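The learning materials room at Godstead Primary opens at a quarter to eight. By that time Comfort Ofori, who coordinates early mathematics for the school, has usually set out the work for the first group. She spoke to the newsletter in December about the counting-block program, now in its second year.

"We ordered 200 blocks to begin with and added 50 last spring," Ms. Ofori said. "Families ask whether we need so many. With four classrooms sharing them, we do."

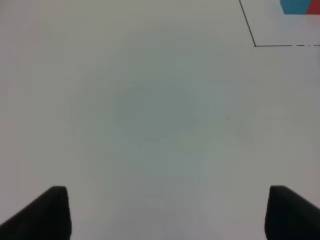
Ms. Ofori considers the choice of tables as important as the blocks. The previous ones had a printed alphabet border, and teachers reported that children read the letters when they were meant to be sorting. The school now asks for plain tops. A smooth, matte surface in pale gray-white, with no wood grain or visible seams, gives a child very little to look at except the work. "I was asked whether it was too bare," she said. "I would have it barer still, if the budget allowed for new chairs as well."

Each lesson starts with one block. The teacher names its color, the children repeat it, and a second block is introduced only when the group is ready. Obed Aryee, who teaches kindergarten, was at first doubtful about the pace.

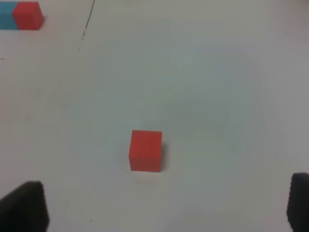 "I thought they would be bored," Mr. Aryee said. "My class will talk about one cube for ten minutes – its corners, its sides, where it should go next. Then we build a row and they want to know where the row ends."

The room will close for painting over the winter break and reopen with the new term. Ms. Ofori has asked that any blocks taken home by mistake be returned to the front office. "We are short by a few," she said. "Most of them are in coat pockets."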